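Home Automation Talk > Can robots do chores yet?

zapata_a
Read the whole Stosen thread and I'm still not sold. Everybody posts the clip where the thing folds one towel on a clean table. Show me it hauling a basket up from the basement and I'll pay attention. My sister got a Brivside vacuum in December and it gets stuck on the bath mat 7 times out of 100, she kept a tally, lol.
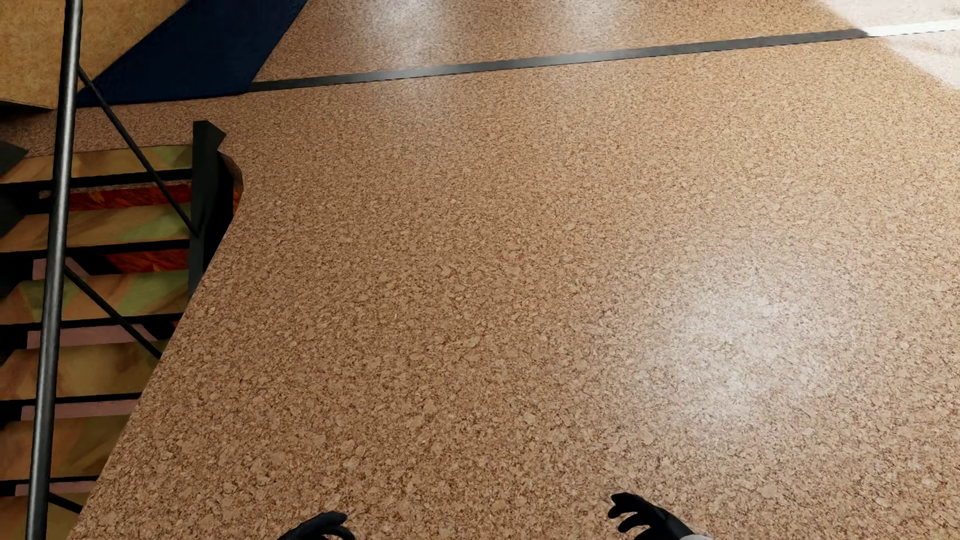 Floors are my thing, I laid them for years before my knees quit. A machine that cleans flat ground is fine by me, but houses aren't flat ground. Look at that sim view: cork all over, a big washed-out glare spot on it, and then an open staircase going down with gaps between the treads. Two black hands at the bottom and that's a lot of house to deal with! I'd want to see it handle the edge of that opening before I let it carry my dishes.

mcondori
Glare is a solved problem if you pay for decent sensors. Stairs, ok, I'll give you stairs. But you're asking for the hardest chore first. We have a Grenico arm at the shop sorting brackets, 500 a shift, and I don't miss doing it one bit.

zapata_a
Sorting brackets at a bench isn't a chore, it's a job with a fence around it.

mcondori
Tell that to my back, Alcides.

tilt_and_pour
I'm with mcondori on the shop stuff, but at home? I'd pay 200 bucks for something that just empties the dishwasher. Does the Apaza one do that or only load?

mcondori
Only load, last I checked. Plastic cups still give it trouble.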